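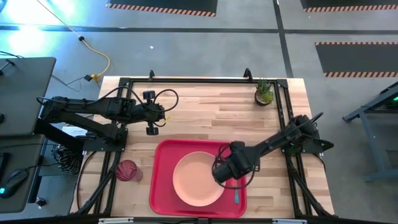

Vol. 3, page 118

REPORT OF THE TABLE SETTING STATION, SKADBY HALL
Fiction

The Office of Demonstrations at Skadby was established to collect examples of ordinary household tasks. Its instructions were issued from Tumham, its finished work was sent to Tumham, and in the years of its operation it received from Tumham one letter of praise, which was addressed to a different office.

The undersigned served there as Operator, Second Grade, and was assigned to the station for table setting. The equipment consisted of two black arms mounted on a frame around a wooden table. The objects were a red tray, a peach-colored plate, a utensil with a blue-gray handle, and a cup. A potted plant stood at the far corner. It did not appear in the inventory, and the Operator did not report it.

The task was defined in the Bavska Manual as follows: "The plate shall be placed on the tray. The utensil shall be placed beside the plate. The cup shall be placed where it would be wanted." An example was one complete performance of the task, with the arms guided by the Operator and every motion recorded. When the example was finished, the objects were moved to new positions and the Operator began again. The quota for the station was 127 accepted examples. The learning system, which was housed at Tumham and was referred to in all correspondence as the Learner, would study these and in time set a table by itself.

For the plate and the utensil the work went forward without difficulty. The Operator became skilled with the right arm, and somewhat less skilled with the left, whose cable had a habit of swinging. Examples were submitted at the close of each day. Those in which the plate was dropped were marked as failures and kept, as the Manual required, in a separate folder.

The difficulty arose over the cup.

In February a notice was received from the Reviewing Section. It stated that the cup had been placed in a different position in almost every example, that no rule could be found to account for this, and that the Operator was requested to supply the rule. The Operator replied that the cup had been placed where it would be wanted. The Reviewing Section asked by whom.

The Operator considered this question for the rest of the afternoon, and recorded no examples.

It should be stated that the Operator lived alone and had for many years set a table for one person. Before that the table had been set for two. The second person had been left-handed, and had liked a cup close to the left side of the tray, a little toward the near edge, where it could be reached without looking up from the newspaper. The Operator had not intended to put any of this into the examples. On reviewing the recordings, however, the Operator found that in the morning hours the cup was set down on the right, for no one in particular, and that late in the day, when the hall was quiet, it went to the left.

A full reply was drafted and not sent. A second reply, which was sent, read: "Placement varies with the time of day." The Reviewing Section thanked the Operator for the clarification and added the time of day to the record of each example.

The quota was met on a Tuesday. The Operator was then reassigned to the station for folding cloths, and the table was kept in place for the trial of the Learner, at which the former Operator was directed to be present in case of mechanical fault.

The trial began at nine in the morning and was planned for 251 attempts over several days. The arms moved without a hand to guide them. They were slower than the Operator had been, and they paused in places where the Operator remembered pausing – once above the rim of the tray, and again before letting go of the plate. The left arm drew back a short way before each grasp, a fault the Operator had been told to correct and never had. Two members of the Reviewing Section stood behind the line on the floor and marked their sheets.

Through the morning the Learner put the cup on the right. The members of the Reviewing Section were satisfied and went to lunch, and after lunch they were satisfied again, and at four o'clock they left to meet the train from Godoy. The former Operator remained, there being an instruction that the arms were not to be run unattended.

Toward five the light in the hall had gone down. The Learner placed the plate. It placed the utensil beside it. The left arm took up the cup, carried it over the wood, and stopped. The former Operator put a hand near the switch, as the procedure for a mechanical fault required. The arm then lowered the cup at the left side of the tray, a little toward the near edge, and opened its gripper, and withdrew.

The sheet for the trial offered two boxes, Correct and Incorrect, and a line for remarks. The former Operator marked the first box. On the line for remarks was written: "As taught."

The objects should then have been moved to new positions for the next attempt. The log shows an interval of several minutes during which this was not done. The cause of the interval is not given – the form did not ask for one – and the next attempt began at eleven minutes past five, with the cup again at the far end of the table.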